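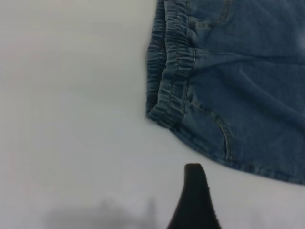 4.2 The elastic waist and the first fold

Most written advice on folding children's trousers starts from the same instruction: lay the garment flat, bring one leg over the other, smooth, then fold towards the waist. The Claeys sheet, which the sorting room at Casesgate had pinned up long before we arrived, gives this in four drawings. The Etine guide gives it in six. Both promise a flat packet with square corners, and both draw a plain waist with a button. Neither shows what to do when the waist is gathered on elastic, although in small sizes a gathered waist is what the folder will very often meet.

We doubt that this is a small omission. A gathered waistband is shorter than the cloth it holds, so the denim below it has to go somewhere, and it goes into ripples. Smoothing moves the ripples about. Pulling the band out to its full width does get rid of them, for as long as someone is holding it. Wieser (2017) reports that "a firm hand pass" is enough to level the waist before the first fold, but he worked with cotton jersey, and we could find no sign that he tried anything heavier. In our own records the hand pass on denim had no lasting effect that we would be willing to defend.

Figure 2 shows the state we call lengthwise closed, in which one leg lies on top of the other and the waist is at one end. The legs of the jeans make a long band. The waist remains puckered. Anyone folding from this state has a thick end and a thin end, and the guides say nothing of the difference.

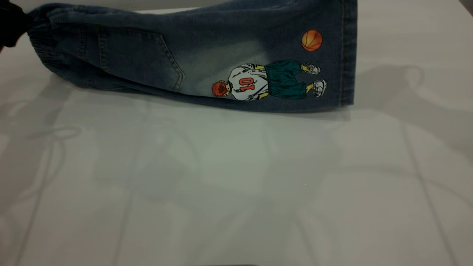 The usual reply is that the thick end can be left until last and then tucked under. Chuang makes this case at some length, and her Pasow trials are the best evidence for it: 300 packets, judged by eye, with those tucked at the waist rated neater than the rest. We have two reservations. The judges knew which packets had been tucked, and the packets were judged at once, before they had been stacked or carried. A packet that looks neat on the table for the length of a glance has met a fairly low bar. When we asked our own folders to repeat the tuck with elastic-waisted jeans, several remarked that the band pushed back. We did not measure this and so make no claim about how much.

There is also the matter of printed legs. Jeans with a picture on the leg, like the basketball player in a number 10 jersey in Figure 2, were treated differently by our folders even though they had been told to ignore decoration. Some turned the garment so that the print would end up on the outside of the packet. One said she was following the sheet and did it anyway. Times for printed and plain pairs should therefore not be pooled, and we suspect that in earlier work they were. We cannot show this, as the earlier papers do not say which garments had prints.

A further claim, repeated in both guides, is that seams can be used to line up the legs. The idea is sensible on paper. A seam is straight, it is raised, and a folder can find it by touch. On soft washed denim we are less convinced. The cloth bunches on either side of the stitching, and within a short distance the line may be hard to tell from a crease (Figure 3).
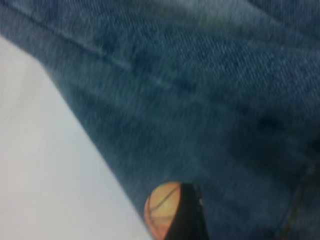
Folders who said they worked by the seam did not produce straighter packets than those who said they worked by the hem. The comparison rests on what people told us they were doing, and a folder's account of her own hands is weak evidence. We report it because the opposite claim has been made on no evidence at all.

Shorts deserve separate treatment, and in most of the literature do not get it. The full set of 3,477 folds logged at Casesgate includes 76 of elastic-waisted denim shorts, all coded at first under "trousers, short". We now think that code was a mistake. With long jeans, the waist is one awkward end of something mostly manageable. With shorts there is far less leg to set against it, and the gathers take up a good share of what has to be folded. Faded patches on the thighs, where a pair has them on both legs, gave some folders a mark to line up by. Whether it is a good mark is another question, as the edges of such patches are soft. The pair in Figure 4 is laid out flat with the waist at the left, as the Claeys sheet asks.

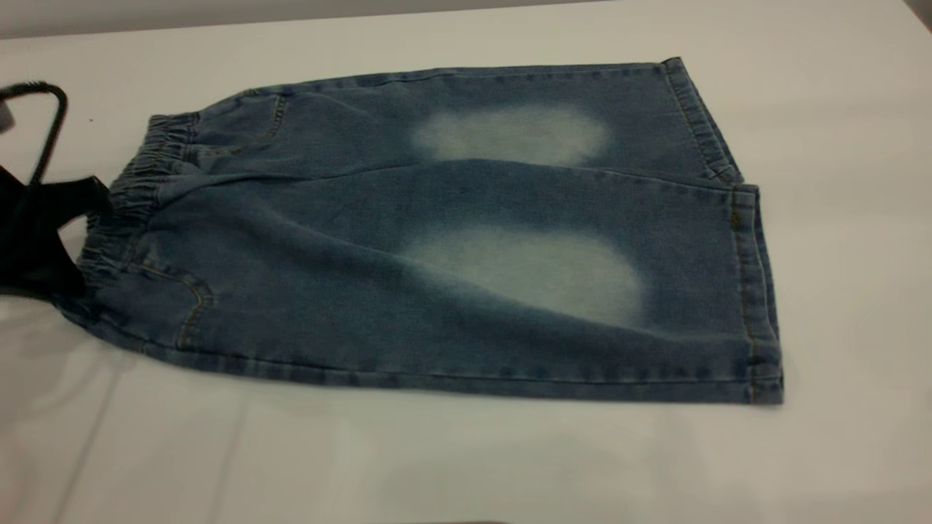 For shorts of this sort we tried dropping the lengthwise fold altogether and bringing the hems straight up to the waist. Five folders preferred it. We would not build a rule on that, and we would be sorry to see it turn up in a guide with drawings. What the records do support is narrower: the step that the published methods put first was the step most often undone and started again, and this held for shorts more than for full-length pairs. Section 4.3 takes up the restarts and how they were coded.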